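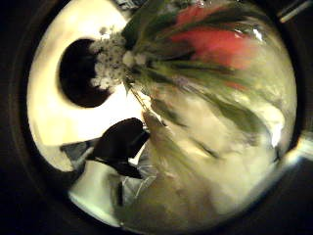

Baby's breath — keep it or bin it?

Print this thread | E-mail to a friend
7 replies | 24 shares

begonab
Doing the flowers for my sister's lunch at the Dulten hall, table bunches only, nothing flash. Got tulips, red ones, plus a heap of babys breath from the markets. Problem — every time I put the two together the white stuff ends up all on one side and the red disappears into its own leaves. Do I strip the leaves? Do I ditch the baby's breath? Need to know by tonight pls. Vases are plain cream ones, narrow neck.

hmontes
Strip them. Bottom leaves at least. Tulip leaves flop and go slimy below the waterline anyway. Leave one or two up top for colour.

Ragnvald Å
Disagree re stripping. Long leaves are half the point of a tulip. Take off what sits under water, leave the rest alone. If the red's getting lost, pull the tulips up an inch, they keep growing in the vase so they'll get there on their own by the next day.

hmontes
By the next day lunch is over mate

Ragnvald Å
Fair.

presham_iggy
Ditch the baby's breath. Smells like wet socks after 2 days and sheds all over the cloth. Mum had it at her 70th and we were picking bits out of the butter.

begonab
Its only one lunch, smell's not a worry. And I've paid for it now. Colour wise I do like it, white and red against the cream looks clean.

E. Calvo
Used to do this for a cafe in Ibarra. Way I'd go —
Break the baby's breath into small sprigs first, dont put the whole branch in.
Hold 3 tulips loose in one hand, feed sprigs in from the side, turn the bunch a bit each time. Turning is what stops it clumping.
Tie under your thumb. Cut the ends last, all in one go.
Don't build it in the vase, narrow neck will shove everything to one side every time.

presham_iggy
Still say eucalyptus instead. Cheaper, no crumbs.

E. Calvo
Eucalyptus with tulips, no thanks. Too heavy. Fine with roses.

hmontes
Eucalyptus goes with everything, half my yard is eucalyptus

begonab
OK did a test one in the hand like Estíbaliz said, much better, white is right through it now. Left most of the leaves on (sorry Hugo). Anyone know if the stems need a pin hole under the head? Neighbour swears by it.

Ragnvald Å
Old trick, never seen it do a thing. Cold water, not much of it, wrap them upright in newspaper overnight. Keep away from the fruit bowl.

hmontes
Pin works for me. Also a Fumow bucket if you've got one, the tall sort, keeps them straight.

begonab
Got a mop bucket. Scrubbing it now. Ta all, will see how they look in the morning

E-mail this page | Print | 24 shares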